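Forum > Küche & Vorrat > Obst und Gemüse

Thema: Mandarinen im Karton lassen oder umpacken?

zwiebelfisch_82
Beiträge: 382
Bei uns im Büro (Workero, zweite Etage, Gemeinschaftsküche) gibt es seit April einen Streit, den ich gern mal von außen beurteilt hätte. Ein Kollege schwört darauf, Zitrusfrüchte in dem Karton zu lassen, in dem sie gekauft wurden. Angeblich halten sie so 12 Tage länger als in der Schale. Ich halte das für Quatsch. Pappe ist Pappe. So steht das bei uns auf dem Tisch:

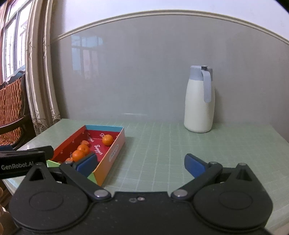

Mandarinen im Karton, hinten die Thermoskanne

Dass die noch gut sind, beweist für mich gar nichts. Was meint ihr?

Laubfrosch
Woher hat er die zwölf Tage? Hat er das gemessen oder irgendwo gelesen? Solche Zahlen sind meistens einmal von einem Verkäufer in die Welt gesetzt worden und wandern dann von Küche zu Küche.

zwiebelfisch_82
Aus dem Ratgeber von Dreltis, sagt er. Den Text konnte er mir bisher nicht zeigen.

Aatos Lindqvist
Ich widerspreche mal. Pappe nimmt Feuchtigkeit auf, Keramik nicht. In einer tiefen Schale liegen die unteren Früchte im eigenen Kondenswasser und schimmeln zuerst. Das habe ich oft genug selbst gehabt. Im Karton passiert mir das seltener, vor allem wenn nur eine Lage drin ist.

Laubfrosch
"Seltener" ist halt auch so ein Wort. Du kaufst vermutlich auch nicht jedes Mal dieselbe Sorte beim selben Händler. Und bedruckte Pappe saugt weniger als rohe, würde ich vermuten. Bei so einem bunten Karton glaube ich an den Effekt noch weniger.

Aatos Lindqvist
Gut, eine Versuchsreihe kann ich nicht vorlegen. Aber du auch nicht.

kernlos
Die Diskussion geht am Problem vorbei. Entscheidend ist, ob eine angeschlagene dabei ist. Die steckt den Rest an, egal ob Karton, Schale oder Netz. Ich nehme beim Heimkommen jede Frucht einmal in die Hand, drehe sie um und drücke leicht. Weiche Stellen am Stielansatz heißen: heute essen. 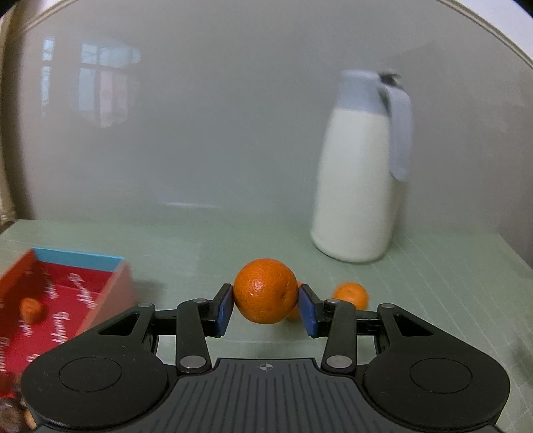

Bei Orangen ist das allerdings schwieriger als bei Mandarinen, die Schale ist dicker und man spürt weniger. Kleine dunkle Punkte auf der Schale sagen meiner Erfahrung nach wenig aus, Glanz auch nicht, der kommt oft vom Wachs. Ich verlasse mich eher auf das Gewicht. Eine leichte Orange ist meistens trocken innen.

Laubfrosch
Das mit dem Gewicht höre ich auch seit Jahren. Hast du je eine leichte und eine schwere nebeneinander aufgeschnitten?

kernlos
Ja. Zweimal. Die leichte war beide Male strohig. Reicht dir wahrscheinlich nicht.

Laubfrosch
Nein, aber mehr als beim Kartonkollegen.

zwiebelfisch_82
Und was ist mit der Lage von Obst neben Orangen? Bei Avden verkaufen sie jetzt so eine Trennbox, damit sich die Sorten nicht gegenseitig verderben. Der Kollege will die natürlich auch haben.

Aatos Lindqvist
Spar dir das Geld. Äpfel und Bananen woanders hinstellen, fertig. Orangen und Mandarinen vertragen sich.

kernlos
Sehe ich genauso. Und nicht auf die Heizung stellen, das bringt mehr als jede Box.

zwiebelfisch_82
Ok, ich schlage ihm vor, dass wir den nächsten Einkauf teilen, die Hälfte in den Karton, die Hälfte in die Schale. Wenn vorher nicht wieder jemand alles aufisst.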